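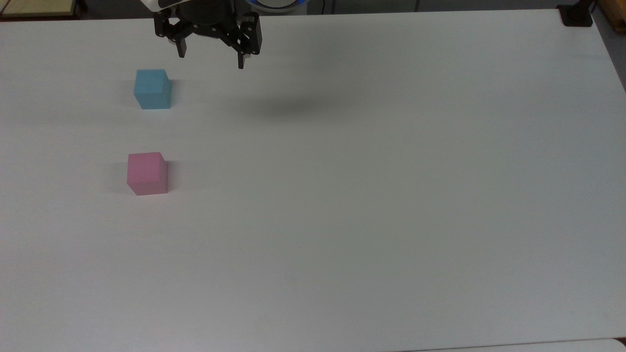 Is that table really old?

People love to say a piece of furniture is antique. Usually the word means more than 100 years old. But anyone can write it on a price tag, so don't believe it just yet.

Sellers like a good story, too. "It came from a castle!" Maybe. Ask to see a letter or an old bill. If there isn't one, it's only a story.

Be a furniture detective

Ask a grown-up before you touch anything. Then pull out a drawer and look at the corners, where the wood locks together. Cut by hand, the joints are often a bit uneven. If they all match perfectly, a machine probably did the work.

Next, look for wear. Real wear shows up where hands and feet go - around knobs, on chair rails. Scratches all over the place? Somebody may have made them on purpose last September. 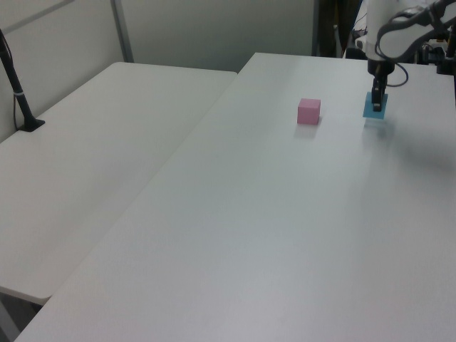 What about the price?

Olga Nogueira runs a shop in Jostthorpe. She once saw two desks that looked the same, and one cost $3000 more. The expensive one had new legs! A high price doesn't prove a thing is old. Neither does dust.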